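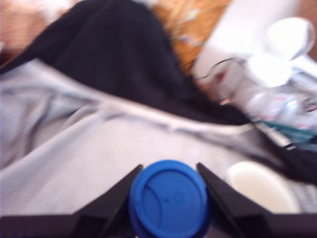
Search this site Enter keywords Go

Call for participants: help us find out whether machines can do chores yet

Nikolovski is looking for 48 people who live or work within easy reach of Brullton to take part in the next round of the Dornbridge study. We want to know how close machines are to handling the small jobs that fill up a day at home or in a shop: picking things up, putting them away, folding, sorting, clearing a surface so somebody can use it again. We think it's one of the most interesting questions around, and we'd love to have you in on it!

You need no technical background at all. In fact we'd especially like to hear from people who clean, stock shelves, run a laundry, look after kids or keep house for a relative, because you know what a finished job looks like and our engineers often don't. In March we ran a short pilot, and the best comments came from a retired motel housekeeper who spotted in a minute why our towel folding was going wrong (we were starting from the wrong corner).

What you would do

You'd come in for 2 sessions, each lasting a morning or an afternoon. In the first you do a set of ordinary chores your own way, at your own speed, and talk us through your choices as you go. In the second you watch a machine try the same chores and score each attempt: done, partly done, or you'd have to do it over. There's a short form and then a long chat, which most people seem to enjoy more than the form.

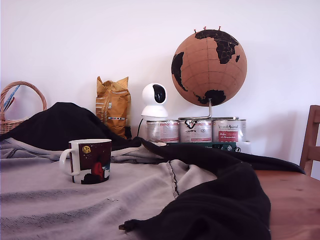
Clutter is where we're putting most of our effort this year. A machine that can lift one known object off a bare counter is old news, and we have plenty of those attempts on record already. Real tables are harder. Think of a mug sitting right on top of a rumpled gray cloth, with black fabric trailing across it and a crinkly gold bag standing behind. Should the mug come off first? Does the cloth get folded, or just straightened? You'd settle that without thinking, and we want to hear how. We also want to know what you'd leave alone, like a globe on a stand that somebody clearly put there on purpose.

Who can apply

Anyone 18 or older who can stand or sit at a table for a while and is comfortable being recorded. Left-handed people are very welcome, as we had too few last time. If you use a wheelchair or work one-handed, please apply, our tables adjust.

What you get

$49 per session, paid the same day, plus parking and lunch.

How to apply

Write to the study desk at Verudari House, Brullton, or pick up a form at the front counter. Tell us which chores you do most and which one you'd hand over to a machine tomorrow. Applications close Sunday, June 9, 2019.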